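Notes for week 5: hand-held gripper demonstrations and what the numbers mean

Reading for Monday: the Trellosano report, sections 2 through 4. Skip the introduction, it oversells.

The method is simple to state. A person does a household task while holding a gripper in each hand. Each gripper has a camera and a printed marker cube, and the cube gives you the gripper's pose whenever some other camera has a decent view of it. The recordings are then used to train a policy for a two-armed robot with the same fingers. No robot is needed while you collect, so collection is cheap. The report calls the result "robot-ready" data. I'd like you to be suspicious of that phrase for the rest of the course. 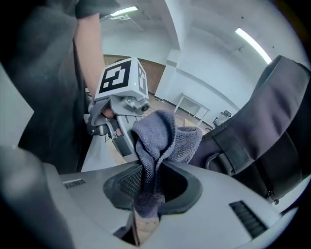
Start with the headline figure. The authors collected 2,000 demonstrations and report that a policy trained on all of them does better than one trained on 1,000. Fine. But they threw out 413 recordings before training, mostly for lost tracking, and those are not a random 413. Tracking goes when the cube turns away or something covers it, and that tends to happen in the awkward parts of a task, where you'd most like to have data. So the filtered set leans toward easy motions, and the test tasks were picked by the same people who did the filtering.

Second, the baseline. Teleoperation got 12 operators with one afternoon of practice each. The hand-held group had been at it for weeks. Heriberto Bermúdez raised this at the Heltley workshop and the answer he got was that hand-held tools "need no training" – which is a claim, and one the study could have tested.

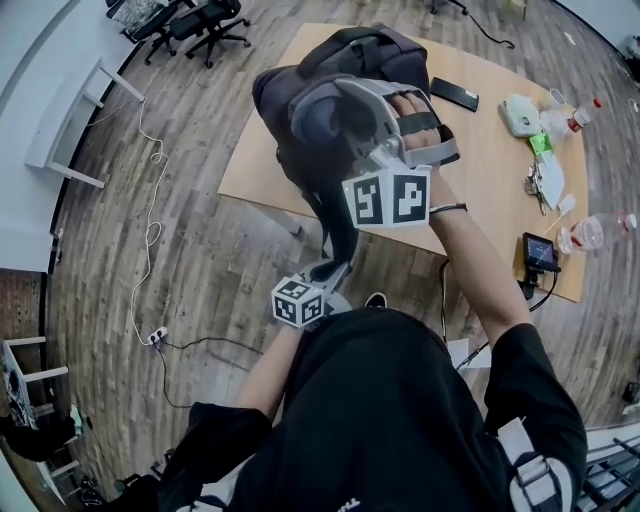
Soft objects are the harder case, and section 4 passes over them in a paragraph. A rigid cup has a pose you can write down. Cloth and webbing don't, so knowing exactly where both grippers are tells you little about the state of the thing they're holding. Take a backpack on a table, one gripper pressing on the bag and a strap hanging over the edge toward the other. Two cubes, two good poses, and the strap appears in neither. The policy has to get it from the images, and the report never separates errors in vision from errors in motion.

Lozano and Pomska, the two follow-up studies, do a bit better on this. Neither reports failures by object type.

For discussion: what would you have to log about the 413 before you believed the scaling curve? Bring half a page.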